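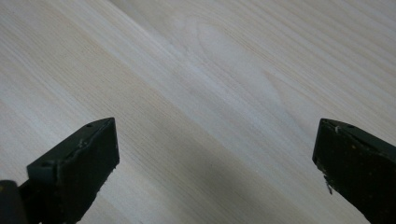 Grerkness hand-held gripper, fingers open over a pale wood surface.

Grerkness Hand-Held Gripper
Supplied by Cendside, Mastville

Overview
Parts and ordering
Planning a purchase
Service

Overview

The Grerkness is a two-finger hand-held gripper with a camera mounted on the body. It is used to record manual handling tasks from the gripper's point of view, at a bench or table, without a robot arm. Recordings are used to train or test control software that will later run on an arm with a matching end effector.

The operator opens and closes the fingers by hand. There is no motor, no air line and no controller. Both fingers remain in the camera's field of view when fully open, so finger position can be read from the recording without a separate sensor. The finger parts are dark green and are removed individually for replacement.

Typical buyers are packaging lines and small integrators that want to know whether a handling task can be automated before committing to an arm. The gripper is also bought by sites that already own an arm and need more recorded material than the arm can produce during a shift.

Parts and ordering

Base unit
Includes body, camera mount, one fitted finger pair, hand strap and printed setup sheet. The camera is ordered separately. Mass of base unit without camera: 428 g.

Finger pair
Left and right fingers, sold together. Left and right are not interchangeable. Do not mix a new finger with a worn one.

Finger pack
Contains 5 finger pairs from the same production batch. Recommended for any site running more than one unit.

Camera
Supplied by Cendside or by the customer. A customer camera must fit the standard mount and must be set to a fixed focus before use. Autofocus should be disabled. A list of tested models is sent with the quotation.

Matching end effector
The Nazari adapter plate carries Grerkness fingers on a powered gripper. It keeps the finger spacing and camera offset the same as on the hand-held unit. Order the plate with the base unit if the recordings are intended for use on an arm. The plate is drilled to suit the arm flange, and the flange drawing must be supplied with the order.

Carry case
Optional. Holds one base unit with fingers fitted and one camera. The camera stays on the mount in the case, so the mount does not have to be realigned after transport.
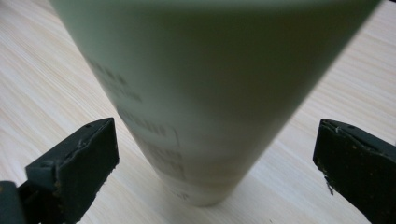
Planning a purchase

Start with the object list. Collect every container, part or tool the finished cell will have to handle, and measure the widest and narrowest point of each. Tapered containers need both measurements, along with the height at which they will be gripped. A container that fits between the fingers at its base may not fit near the rim. If any item on the list is wider at the grip height than the finger opening, send its drawing or a sample to Cendside before ordering.

Note the surface finish as well. Smooth, matte, printed and film-wrapped containers behave differently under the same finger pads, and a label that lifts or scuffs during handling can stop a project late. Include items from current stock and from any packaging change already scheduled.

Decide next how many units are required. One base unit supports one operator. Sharing a unit between two benches is possible but usually costs more in lost time than the second unit costs to buy. Where several operators will record the same task, use identical cameras on all units and take the fingers from one pack.

Prepare the bench. The unit needs a stable work surface, even lighting and a clear reach on both sides. The surface may be wood, metal or laminate. Highly reflective surfaces should be covered or dulled. Record the bench height and the light position on the setup sheet, so the same conditions can be set up again if more material is needed.

Items commonly left out of the budget:

Replacement fingers
Operator time, including setup and repeats
Storage for recordings, with one backup copy
Review and labeling of recordings
Sample containers, which are consumed or damaged in repeated handling
Adapter plate and arm integration
Freight and import charges

Operator time is normally the largest line. The base unit is normally among the smallest. A budget that covers the hardware and leaves labor to be absorbed by the production department should be returned for revision. 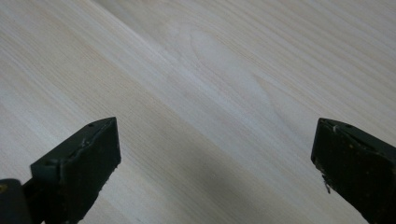 Finger wear

Fingers are a consumable. Edges and pad faces chip and scuff with use, and fine debris collects along the inner edges. Light surface wear does not affect function. Replace the pair when the pad face is no longer flat, when the finger flexes at its base, or when the change in outline can be seen at normal viewing distance in the recording.

For budget purposes, allow one finger pair per 500 hours of recording. Sites handling rough or sharp-edged parts should allow double. The allowance is a planning value and is not a warranted life.

Brush the fingers clean at the start of each shift. A dry nylon brush is sufficient. Do not use solvent on the pads. Loose fragments should be removed before recording, as they may drop onto the product or sit in view for the whole session.

Log each finger change with the date and unit number, and begin a new recording folder at that point.

Service

Lead time for base units and finger packs is 6 weeks from receipt of order. Single finger pairs are normally held in stock at Mastville. Adapter plates are made to order, and the lead time is confirmed on the quotation.

Returned units are inspected, cleaned and checked against the camera mount gauge. The customer receives a short report with a repair price. No work is started before the price is accepted in writing. Units should be returned without the camera unless the fault concerns the camera or its mount.

Bench trials

A loan unit can be reserved for a bench trial at the customer's site. The customer provides the containers and the operator. Fingers fitted to the loan unit may show wear from earlier trials. The loan charge is credited against a base unit ordered before the loan period ends.

Contacts

Quotations and bench trials: Ladan Babaei, Cendside
Adapter plates and flange drawings: Arash Soltani, Cendside

Please state the number of units, the camera choice and the arm model, if known, when requesting a quotation.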